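Unit 8: Gingham and Other Balanced Checks

Reading for this unit: Kulmont notes, section 3. Bring a pick glass and a ruler marked in millimeters.

A gingham is a plain weave in which the warp and the weft carry the same stripe sequence. With two colors, A and B, three kinds of block result: A over A, B over B, and the mixed block where A crosses B. The mixed block reads as a tint when the yarns are fine and as a speckle when they are coarse. In a red and white gingham, half the area is mixed, one quarter is solid red and one quarter is solid white, provided the stripes are of equal width.

A printed check does not follow this rule. The printer can place any color in any block, so a two-tone checkerboard with no mixed block is usually a print, or a weave more complex than plain. The face alone will not settle it. Turn the cloth over: a yarn-dyed check is the same on both sides, while a print is normally paler on the back. 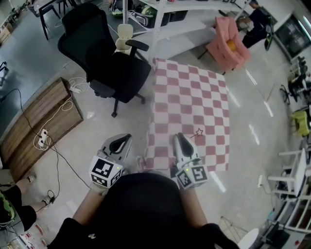

Diệp La objected in last term's session that the back test fails on thin cotton, where the ink goes right through, and that pulling a single yarn from the edge is more reliable. The objection is correct. A yarn from a woven check holds one color along its length; a yarn from a print changes color at every block. Use the yarn test whenever a raw edge is available.

Setting out a check

Let n be the number of ends per centimeter and w the stripe width in centimeters. Ends per stripe = n x w, rounded to an even number. For n = 30 and w = 0.8, this gives 24 ends.

For a square block the picks per centimeter must equal the ends per centimeter after finishing - not on the loom. If the finished cloth has 30 ends and 27 picks per centimeter, and each stripe has 24 threads in both directions, the block measures 0.80 cm across and 0.89 cm down. The eye picks this up easily in a large piece.

Exercise: repeat the calculation for the Beltthorpe sample, then correct the pick count so that the block is square.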